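Share (18) | Print this thread | E-mail this thread

Wood & Finish > Furniture > Why does every table I finish turn orange?

743 views

**plankton_pete**
Posted Dec 23, 2025

Third table, third time. I buy pale wood. I admire the pale wood. I put one coat of something on it and the kitchen looks like a 1994 sauna. First one was oil-based poly, fine, I deserved that. Second was Danish oil. This one was Starkach hard oil in "natural," and I'd like to meet the nature they had in mind.

Guy at Van Dijk told me it would "settle down." It has settled into being orange. My wife says it's warm. She says it the way you say a baby has a lot of personality.

**gluepot**
What's the wood?

**plankton_pete**
Pine top on the first, pine on the second, and the third was sold to me as maple out of a barn in Ustgate. I have doubts about the barn.

**Mrs_Sawdust**
Oil makes pale wood yellow and time makes it yellower. You want a water-based poly. It goes on looking like skim milk and dries clear, and your pine stays the color you paid for. I did my sister's dining table with the Millescombe water-based eight years ago and it still looks like a table from a magazine, except for the one end where the kids sit.

**rasp_and_ruin**
And it feels like a cafeteria tray. Sorry, but it does. If you wanted a table with no color in it you could have bought a sheet of plastic and saved yourself the sanding. Orange is what wood does. My grandmother's table was orange and no one ever started a thread.

**Mrs_Sawdust**
Your grandmother didn't have the internet.

**rasp_and_ruin**
She'd have been banned from it.

**plankton_pete**
I'm not against warm. I'd take honey. I'd take toast. We seem to be using the word orange for different things, so: 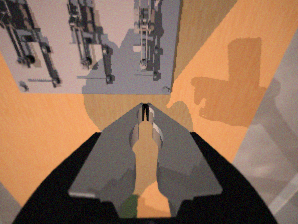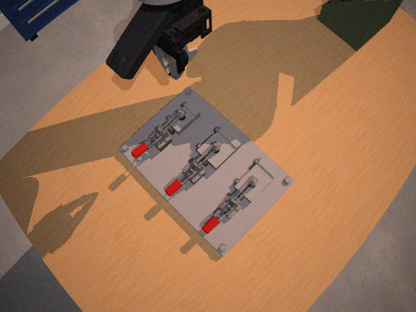 I've also sanded a test board to 60 grit and started over on that, and the fresh wood underneath is lovely for as long as you don't touch it, breathe near it, or own it.

**gluepot**
60 is coarse for a board you're going to oil. It'll drink the stuff. More oil in, more color out. Go up through the grits before you judge it.

**plankton_pete**
I know. I was angry.

**old_cabinet_hand**
Two things. One, change your light bulbs before you change your finish. Warm bulbs will make a white plate look like cheddar. Carry the test board to a window at noon and look again. Two, if it's still orange at noon, get a hard oil with a little white pigment in it. You wipe it on thin, you wipe it off like you regret it, and it cancels a good part of the yellow. Too much and you've got a beach house.

**Mrs_Sawdust**
I have a beach house finish on my hallway bench and I won't be spoken to about it.

**rasp_and_ruin**
White pigment in the grain. On purpose. I'm going to go lie down.

**old_cabinet_hand**
Take the bench with you.

**plankton_pete**
OK, changed the bulb. It's less orange. It's also now like eating dinner at the dentist. The test board gets the white oil in January, when the garage is warm enough to open a can in. The big table stays as it is through the holidays with a cloth on it.

**rasp_and_ruin**
What color's the cloth?

**plankton_pete**
Rust.

8 comments on this thread (showing 3)

**tungstenmom:** Came here to find out about maple, leaving with a new bulb. Good trade.

**lowtack:** Water-based raises the grain like crazy. Wet it first, let it dry, knock it back with fine paper. Surprised that didn't come up.

**hingeworthy:** Team grandmother.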